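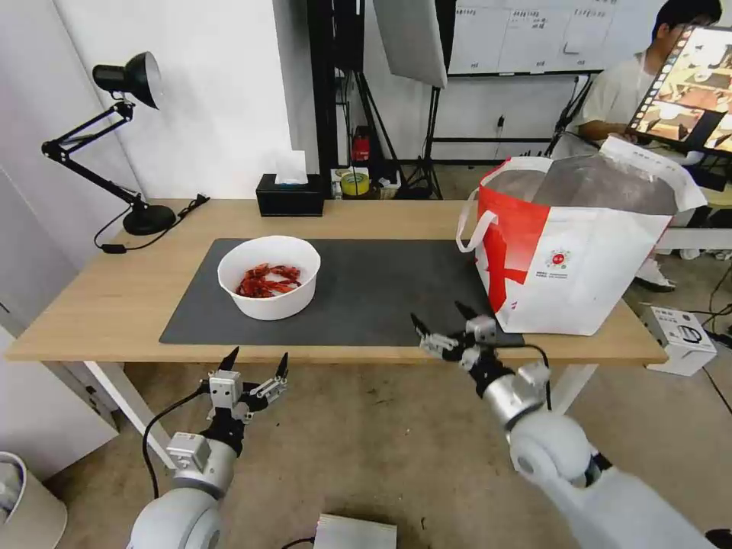

Three Matches, One Very Hoarse Fan

I drove to the Geum Hall on Saturday for the Lelidar Wrestling show and I still can't talk properly. Attendance was announced at 1,304, a record for the building, and it sounded like twice that when the main event started!

The opener was a quick tag match that got everyone on their feet. Fine stuff, but I was there for Ristik against Berkau. These two have been feuding since spring and the booking has been so patient – a staredown one month, a stolen pin the next, and then finally the big match with the belt on the line. 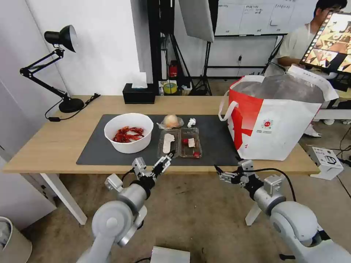 Red crayfish, a wrapped bun and two trays on the table.

Two out of three falls, and they used every bit of the time. Berkau took the first with that ugly neckbreaker of his (I love it, I don't care). Ristik evened it up with a small package out of nowhere, and the woman in front of me threw her popcorn straight up in the air.

The third fall is the one I'll be going on about until September. Ristik worked the left knee the whole way and Berkau sold it beautifully, even limping on his way to the ropes when the camera

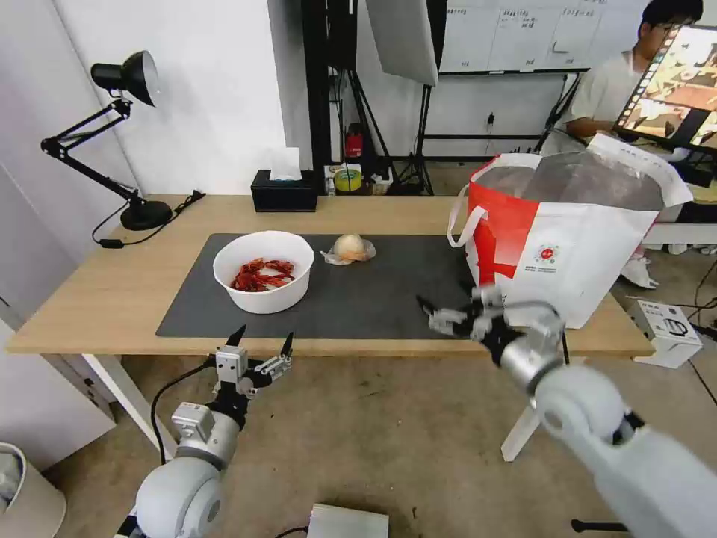
was on the other guy. He kicked out of the top rope splash and I lost my mind. Then came the knee bar, right in the middle of the ring, and he tapped. New champion!

The replay should be up on the Lelidar site this week. Skip to minute 70 if you only want the final fall, but please watch the whole thing.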